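Irnthorpe Lunch Club: progress to April

We served 1,684 lunches against a target we had set, in a cheerful mood, rather higher. Attendance dipped when the Sadance bus route was cut and has crept back since – slowly, like the bus.

Trays

Branwen Landeg wants to replace the cream ones.

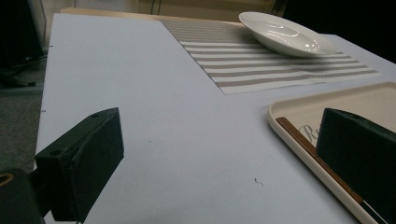 Money

We have $582 left and seven weeks to go. The freezer repair took most of the rest. A revised budget is attached – please read it sitting down.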